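Clothing exchange in Brornis moves to larger hall

The winter clothing exchange in Brornis will be held in the Eide hall this February. The old room at the Clarer school became too small after last year, when 651 visitors came during one weekend.

Residents can bring clean coats, sweaters and shoes on Friday from 4 p.m. Each person may hand in up to 110 pieces, and for every piece they receive one paper ticket. The tickets can be used on both days of the exchange. Children's clothes do not need a ticket.

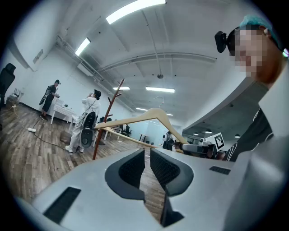

A wooden clothes hanger and a coat rack.

The organizers are also asking for hangers. They already have 700, but last year many coats were lying on the tables and visitors had difficulty to find their size. Hangers can be left at the side entrance of the hall in the same hours as the clothes.

The town has given 3,000 euros for the rent and the heating. Clothes that remain after the weekend will go to the secondhand shop in Grolteck, which will collect them on Monday morning. Torn or stained clothes are not accepted, and neither are pillows and blankets.

Parking behind the hall is free on both days. The bus from Grolteck stops in front of the main entrance.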